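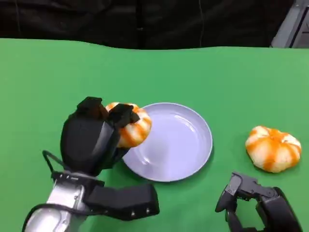
How to book a half-term park break through an agent

Booking a family trip through Drollano takes one phone call and two emails if you have your details ready.

1. Set your total. Write down what you can spend on travel, rooms and tickets together. Ours was £2,000 for four people in October, with food on top.

2. Send your dates. Give the agent your first choice and one spare week. Shirin Parsa handled ours and replied the next morning with two quotes. 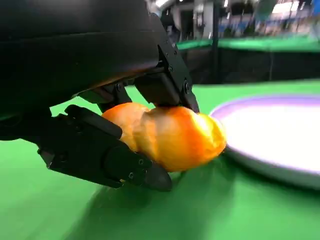
An orange object on the green tabletop.

3. Compare the quotes line by line. The room at the Akmont was £920 and breakfast was extra. Check whether transfers are included.

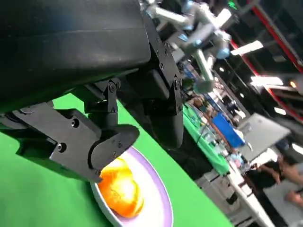
4. Pay the deposit. We paid £89 by card. Keep the receipt and note when the balance is due.

5. Check the names. They must match the passports exactly, middle names included. Email any changes before the tickets are issued.

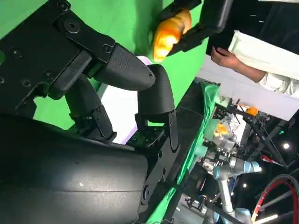
Changes after that point go through the ticket office and can take several days. Ask for the new confirmation in writing, and print a copy for the hotel desk.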